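Project report, two-arm can sorter
Storno workshop, shared bench
Thursday, August 6, 2026

Status: mostly works. Writing this up fast, the cell gets taken over by the next group soon.

What I set out to do

Two arms, one cell, cans go from the floor to the top of the cabinet in the middle. Left arm does the left side, right arm does the right side. Started planning in March with one arm and no walls. Second arm came later and basically doubled every problem.

Rules I set for myself: no fixed positions for the cans, no markers stuck on them, and the arms can't touch each other. Regular food cans, pull tab lids, whatever labels they come with.

Parts

Frame is aluminum extrusion, cut on the shop saw. Arms bolt to the front rail on black plates. Wallpaper on the walls. Each arm has a camera at the wrist. Control code is built on Bindeck, which is our shop's own motion library, plus a small label matcher I wrote called Fernine. Budget was 700 dollars for everything that wasn't already in the shop. Went over. Not by a lot.

Grasping

First tests were one can at a time. Fine. Then I put them close together and it fell apart. Fingers need room to get down on both sides of a can and in a tight group there isn't any.

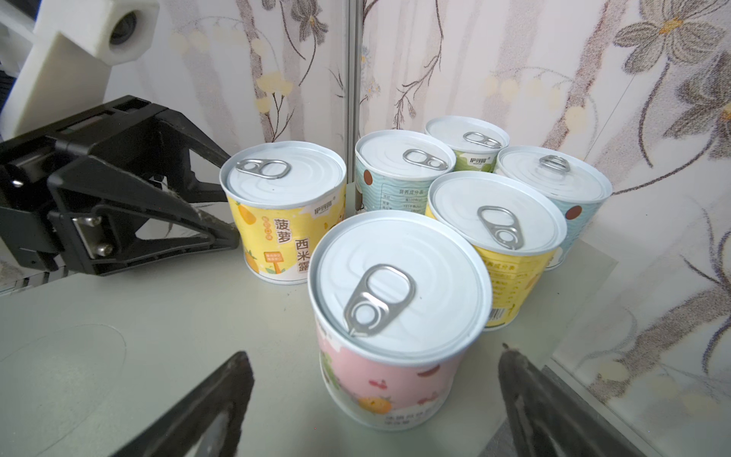
So the order matters more than the grip. Code now picks whichever can has the most free space next to it, takes that one, looks again. Slow but it stopped knocking the neighbors over. I tried sorting by label color first and dropped it, two cans with the same label side by side got read as one wide can. Lids are easier. White circle, find the edge, get the center, done. Pull tab throws the center off a little if it's sitting up, so I ignore the middle of the lid and only fit the rim.

Finger opening is set 3 mm wider than the can on approach. Tried 2, it scraped the labels.

Training the matcher

Fernine got 2000 wrist shots, all taken in the cell with the lights the way they normally are. Should of taken some with the lights off too. On gloomy afternoons it mixes up the pale labels and I haven't fixed that. Yellow ones it gets every time.

Two arms at once

Cabinet splits the floor down the middle which helps alot. Each arm owns its side. The top of the cabinet is the only shared space, and there's a lock on it in software, one arm waits while the other one is placing. 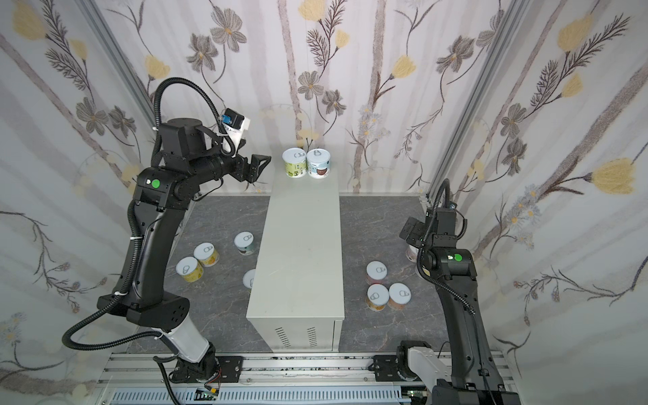
Waiting arm backs up to its own side, gripper clear of the cabinet. Before I added that it just froze wherever it was and the other one had to plan around it, or gave up. Cable loops were a pain too. Too short and they pull on the wrist, too long and they drag across cans. Left one is still longer than I want.

Still open

- cans right next to the cabinet wall. Finger hits the sheet metal. Need thinner tips, Rønning has a set but the mounting holes don't match ours
- low light, see above
- small boards down by the bases need a cover before somebody drops a screw on them
- lock sometimes isn't released after an emergency stop, have to restart both arms
- write the setup page for the shop wiki

Code is on the shop drive in the Storno folder, newest branch. Calibration file is seperate, don't overwrite it.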